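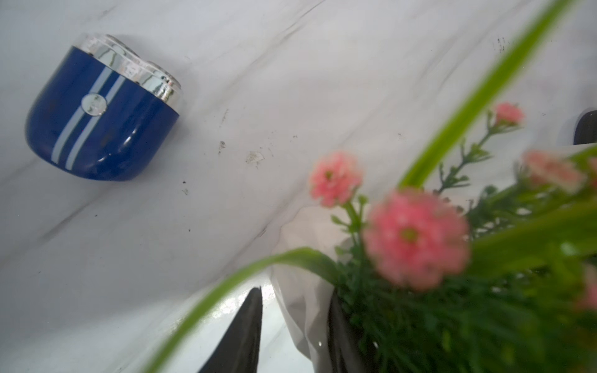 Most of the things we keep in our homes are chosen twice: once in the store, and then again, more quietly, when we decide where in the house they are going to live. The second choice has had far less attention than the first, and it was the second choice that drew us to the households of Kulmont. Grooming items are a good place to start, because so many of them are made to be looked at. A shaver in glossy deep blue, with two white racing stripes running the length of its body and a bright chrome collar at the top, has borrowed its looks from a car, and the person who brings it home has to decide whether such a thing belongs in a drawer or out on the counter. Our participants had a good deal to say about decisions of this kind, often more than they had expected to, and the pages that follow try to stay close to the way they said it.

We visited 75 households over the course of the study, all of them in the older apartment blocks between the Presta quarter and the river. In 18 of these we came back for a second, longer talk, usually at the kitchen table and usually with coffee. The notes were coded by hand first and then entered into Stastix, which we used only for sorting and for pulling up passages that shared a code. We mention this because readers of our earlier report asked whether the software had suggested the themes. The themes came out of many evenings with paper and colored pencils, and we would do it the same way again.

The word that people used most often for their own habits was "out." Things were left out, or they were not left out, and there was a surprising amount of feeling on both sides. One participant told us that anything left out was "asking to be dusted." Another, living two floors up in the same building, said that a room with nothing out felt to her like a room in a hotel, and that she had never slept well in hotels. Both women had the same floor plan and nearly the same furniture — the difference lay in how they had grown up, and each of them traced it, without our asking, to a mother or an aunt.

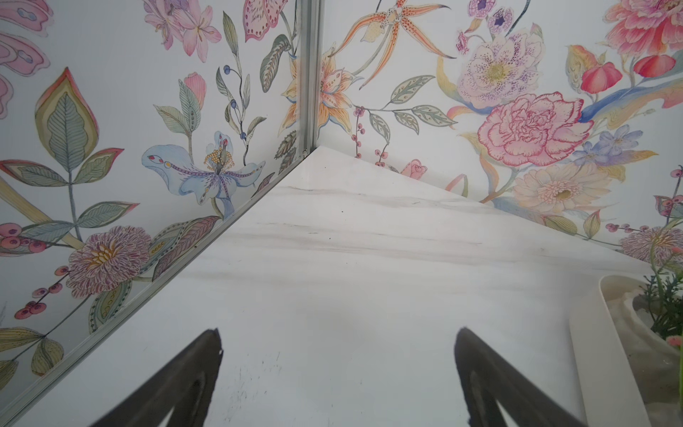

4.2 Pattern, pale surfaces and the question of what shows

Walls came up much sooner in these talks than we had planned for. Our interview guide put them near the end, after storage and cleaning, yet people turned to the wallpaper almost as soon as they had sat down. Floral papers have had a long life in Kulmont, and many of the apartments still carry a paper that was hung by an earlier tenant and has simply been lived with ever since. Participants who disliked theirs told us that they kept the furniture plain to make up for it. Those who were fond of it did much the same thing, for the opposite reason, and we confess that it took us some time to notice that the rooms looked alike while the explanations for them did not.

Pale counters and tabletops brought out a different kind of talk, mostly to do with work. A light stone pattern was thought of as clean, and people enjoyed it for that, but they also knew very well that it keeps no secrets. Crumbs, stray hairs and bits of thread all show up on it long before they would on a brown or speckled top. Figure 1 gives a fair idea of how little it takes.

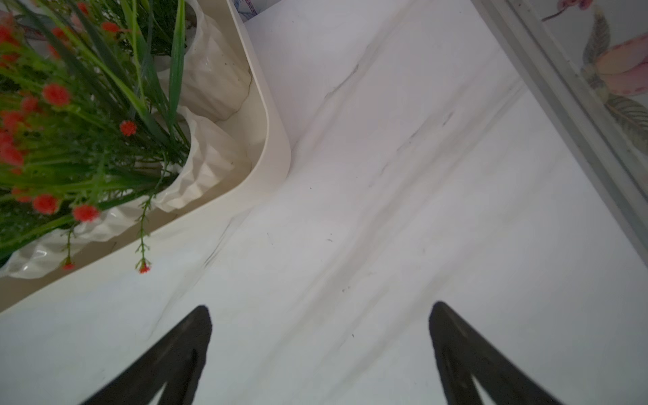

Figure 1. White marble tabletop with soft gray veins and tiny dark specks scattered across the surface.

In 10 households the person who did most of the wiping was not the person who had picked the counter, and the matter was raised in every one of them, sometimes with a laugh and sometimes without. We were careful not to take sides. It does seem to us, though, that the cost of a pale surface is paid in small daily amounts by whoever happens to pass by with a cloth, and that studies of home decoration which stop at the moment of purchase are bound to miss it. The earlier survey work in the Ogura district, for all its care, asked people what they liked and left out who looked after it.

There is a further point about veining. Several participants said that they liked a veined surface for the plain reason that it gave the eye something to rest on, and a few added that it hid a little of the mess. The second claim is harder to judge. A broad gray vein may well hide a gray smudge, but a dark crumb next to it looks just as dark as it would anywhere else. We heard nine different opinions on this from nine people at one building meeting in September, and we have not tried to settle it.

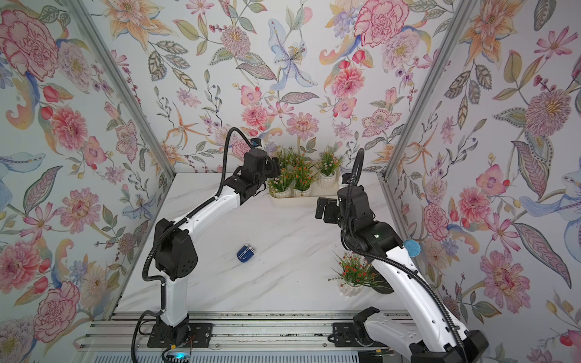 Could people have tidied up before we came, and so shown us a home that was not quite their own?

Many of them did, and they told us so, often while still holding the cloth. We treated this as part of what we were studying. What a person puts away for a visitor says a lot about what they believe should not be out, and in the longer talks we asked about it directly: what had been moved that morning, where it had gone, and whether it would be coming back once we had left. The answers are taken up in the next section, together with the storage diaries.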